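Notebook, August – pose tracking for the hand-held gripper

Picked this up again after lunch with the new build of Nullora (our name for the tracking stack, for anyone reading this from the Virkthorpe side). Short version: the drift on plain surfaces is mostly gone and I am very happy about it!

Background so I don't have to reconstruct it later. The tracker was losing itself whenever the view was mostly white. Too few corners, so the estimator leaned on the IMU and the pose slid off sideways while the tool was hardly moving. Debashish suspected the time offset between the IMU and the camera, and I suspected the corner threshold. We were both partly right, annoyingly.

Changes in this build:
Corner threshold now adapts per tile of the image. It used to be one global number.
Fixed mask over the gripper fingers, so features on the pads don't get matched as if they belonged to the world. That grip texture is a corner detector's favorite food.
Time offset estimated at startup and then frozen.
Feature cap raised to 200 per image. Gediminas wants it lower for the small computer, we'll argue about that when the numbers are in.

The mask made the biggest difference by a mile. With it off, the tracker locks onto the pads, decides the tool is standing still, and then fights the IMU about it. You can watch the two disagree in the residual plot and it's a beautiful mess. 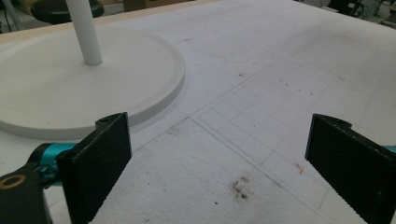 Gripper camera view, white stand on the gridded foam board. Fingers at the bottom are what the mask has to cover.

I like this view as a test because it is nasty in several ways at once. The stand base is smooth and white on a white board, so there's next to nothing to hold on to there except the rim and its soft shadow. The pencil grid helps, but it repeats, and a repeating pattern invites matches that are off by exactly one square. The lines get fainter farther out, too. What saves us up close is the dirt! The dark smudge between the fingers gives a nice irregular cluster, and it survives the new threshold where the old one threw most of it away. Please don't clean the board until I've finished the comparison.

Replayed the long log through both builds, 3,934 images. Old build reset 54 times. New build got through without a reset, and I ran it again because I didn't believe it. Same result. Shamim is going to run it on her machine with a clean checkout, in case I have something stale in my config.

Still open:
One-square slips on the grid. Rare now, but I saw the pose hop sideways and come back near image 3,000. A tighter gate on match distance should catch it – haven't tried yet.
Mask is for fingers open. When they close, the pads move into the part I'm not masking. Needs to follow the finger width, which we already log, so this should be an easy one.
Helju asked whether the planner can take the covariance directly. Yes in principle, but the units in the message are wrong. My bug.

Left the branch unmerged until Shamim's run is back. Replay script is in the tools folder next to the plotting one, takes the log path and nothing else.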